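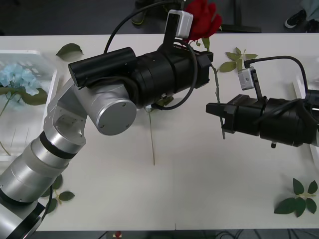

To: Skirham Floral Arrangements list
Date: 13 July 2025
Subject: Re: Artificial stems for the reception tables

The Wijesinghe Hall office wrote:
> Please confirm which stems will be used for the reception
> tables, and whether the light-blue hydrangeas may be
> combined with the red roses. We have 12 vases available.

The office confirms that both may be used. Members preparing arrangements are asked to observe the following.

1. Roses. Each vase receives 2 red roses, set at slightly different heights. Leaves that come away from a stem should be kept and returned to the Clesix box.

2. Hydrangeas. Lay the stems flat on a white table before arranging them, so that the petals can be opened and the large serrated leaves turned outward. The lower part of the stem is tan and the upper part green; the tan part should sit below the rim of the vase.

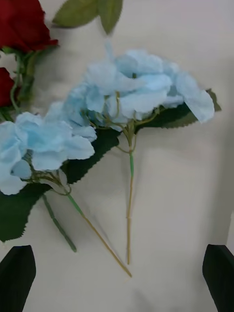 3. Combining. Place the hydrangea first and bring the roses in beside it - the blue head is much the fuller of the two and will otherwise hide them. Hold each flower by the stem where possible.

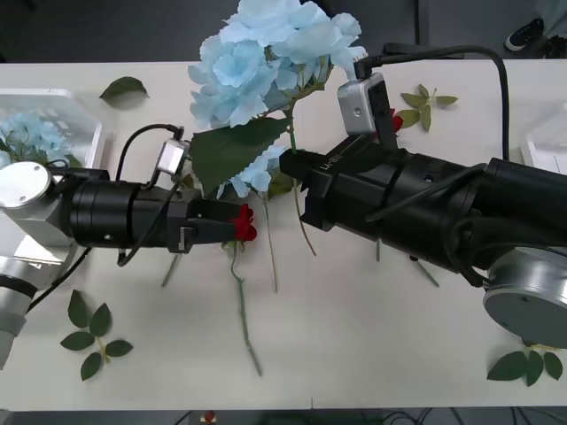
Stems should not be shortened, as the same stock is reserved for the Skemport dinner in November. Requests for additional vases should be sent to this list.

Arrangements Office
Skirham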